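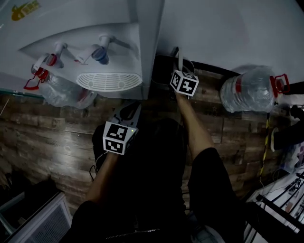 Tomás Ní Chonaill wrote that he would start with the time offset between the two grippers before touching the policy at all, and that he would bet lunch on it.

mossbank_dev
Okay, Tomás, that's a fair place to start, and thank you for reading through my wall of text on Monday. For everyone who is joining now, let me put the whole thing in one spot, because it was scattered over three posts and I kept correcting myself.

We record demonstrations with a pair of hand-held grippers, one in each hand, with marker cubes on top and a head camera looking down over the arms. The task is a drink station task: hold a bottle or cup with one hand, work the taps with the other. We have 519 demonstrations that passed the filter. The pose of each gripper comes from the cube, and the head camera pose comes from visual-inertial tracking. Then it all goes through our Clistby pipeline, which lines up the streams, smooths the trajectories and writes out relative actions for training.

The trained policy does the reaching part nicely. I was really pleased the first time I saw it! Then it gets to the tap and the two hands seem to disagree about when things should happen. The left one arrives, the right one is already pulling back. In the replay viewer the same demonstrations look fine to me, so I went looking in the model first and spent far too long there.

pell_and_co
I'm going to disagree with Tomás a little, in a friendly way. If it were only a clock offset, you'd see it in the replay. My money is on the cubes. When a person reaches up to a tap, the wrist turns and you end up looking at one face of the cube nearly edge on. A single square marker seen at a bad angle has two poses that fit the corners almost equally well, and the solver will hop between them. Your smoother then averages the hops into something that looks lovely and is wrong.

Try printing the reprojection error for both solutions and keep an eye on the ratio. When they are close, throw that face out, or solve the whole cube as one rigid body with every visible corner. We switched to the whole-cube solve two years ago and I would never go back.

mossbank_dev
We do solve the whole cube, but only when two faces are detected. With one face it falls back to the single marker solution, and now that I type that out I can hear how it sounds. I'll check how often it happens near the taps.

Tomás Ní Chonaill
I agree the flip is real, and I have been bitten by it too. I still don't think it explains one hand being early and the other late. Flips give you ugly jumps in orientation, and they would not care which hand came first.

What does your replay viewer use for time? If it plays by frame index, then an offset between the gripper width signal and the camera is invisible. You will see the arms move correctly and the fingers close a bit early or a bit late, and your eye forgives it. A policy does not forgive it. Clap the two grippers together at the start of a session, look for the contact in both width signals and in the video, and compare.

grumico_fan_77
We run the Grumico logger here and it stamps messages when they arrive on the host, which caught us out badly. One of our grippers sat behind a busy hub and its messages came in bunches. Average delay looked harmless. The worst ones were terrible. Stamp on the device if you possibly can, and log the arrival time next to it so you can see the spread.

mossbank_dev
Long update, sorry, I had a good morning with coffee and a notebook.

First, the viewer does play by frame index. Tomás, you may gloat.

Second, I did the clap test on a new session. The left gripper is late by 3 camera frames and the right one is dead on. Our recorder runs at 30 frames per second, so that is a tenth of a second on one hand only. For opening and closing on a tap handle that is plenty to ruin your day.

Third, and this is for pell_and_co, I counted single-face fallbacks over a batch of recordings. 1882 frames, and nearly all of them in the part where the hand is up at the tap. So you were right as well, and I have two bugs where I had hoped for one.

pell_and_co
Ha, I'll take half a lunch then. For the fallback frames, please don't just drop them and interpolate across. Contact is exactly where you want the real motion, and a spline through a gap will cheerfully push the fingers through the handle. Feed the last good pose in as a prior and let the solver choose whichever candidate is closer, with a velocity limit so it can't run away. If the gap is long, mark the segment and mask it out of the loss.

yokoyama_bench
May I ask why you stay with cubes at all? On the Yokoyama rig we went to a camera on each gripper and let it track itself, and there's no line of sight problem with the head camera any more.

mossbank_dev
It's a good question and we went back and forth on it. Plain walls are the reason for now. A gripper camera six inches from a flat, pale surface has very little to hold on to, and our tests drifted right where the task gets delicate. The cube at least gives an absolute answer when it gives one. I could see us ending up with both, cube for anchoring and gripper camera for the bits in between.

yokoyama_bench
That makes sense. We do lose tracking close to blank panels, and we tend to record those again, so perhaps I am hiding the cost in my own time – I hadn't thought of it that way.

Tomás Ní Chonaill
One warning before you rerun everything. Don't bake a fixed shift into Clistby. If the late hand is late because of the hub, the number will be different next session. Estimate it per recording. Cross-correlating the finger width from the log with the finger opening you measure in the video works well enough, and you can refuse any session where the peak is mushy.

triltel_mark
Seconding this. Our Triltel importer had a hard-coded shift in it from June and it took us ages to find out it was making good sessions worse.

mossbank_dev
Per recording it is. I've written the estimator and it agrees with the clap on every session where I have a clap to compare, which is a small set, so I'm not celebrating yet. The prior for the single-face case is half done. I'll retrain with only the timing fix first and then with both, so we can tell who gets the bigger half of the lunch. Results in this thread when the second run finishes.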